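The Futham hand gripper has been on my bench since November. It came as a kit with 3 sets of fingertips and took me an evening to put together, bolts and all. I've mostly tried it on laundry.
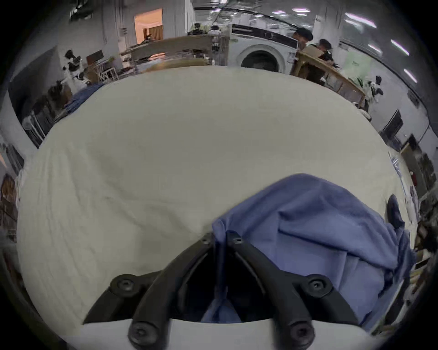
Shirts are fine once you learn to close slowly. Thin cotton slips if you rush — Dinesh Dewan found the same with his. The trigger gets stiff after more than 36 picks in a row, and I'd like a softer spring. Spare tips took six days to arrive. I'm keeping it.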